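Reunion Special Viewing Room: Pre-Show Inspection
Stusier Lounge, Gostport
Checked 6 February 2024

1. Screen and sound. PASS. Both speakers work. The left one hums during confessionals, which suits most of the cast.

2. Exits. FAIL. The back door was blocked by a cardboard cutout of the Trona Nights host. Moved to the hallway, where it has already frightened one delivery driver.

3. Capacity. PASS. Posted limit is 464. We drew fewer than that for the wedding episode, and that had a helicopter.

4. Cables. PASS WITH COMMENT. Taped down along the aisle. Tape is lifting near the bar. Redo before doors open. 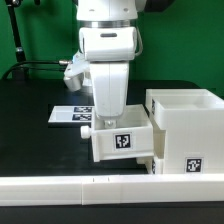 Comment left on the sheet by the Lý fan club: we'd like it noted that the aisle also separates us from the people who think she should have taken him back, and we want it kept wide.

Noted. Aisle width added as item 5.

5. Aisle width. PASS. Wide enough for a wheelchair, a stretcher, or a dramatic walkout.

6. Drinks. FAIL. Glassware still in use. After the finale in May we agreed on plastic cups for any episode with an ex in it. Every episode has an ex in it.
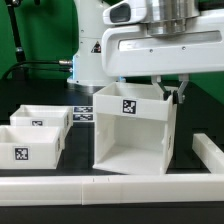
Plastic cups are to be on the bar before the opening recap, and the glasses locked up until the credits.

7. Fire extinguishers. PASS. 2 on the wall, tags current.

8. Spoiler sign at entrance. FAIL. Sign contains a spoiler.

Recheck items 2, 6 and 8 before opening.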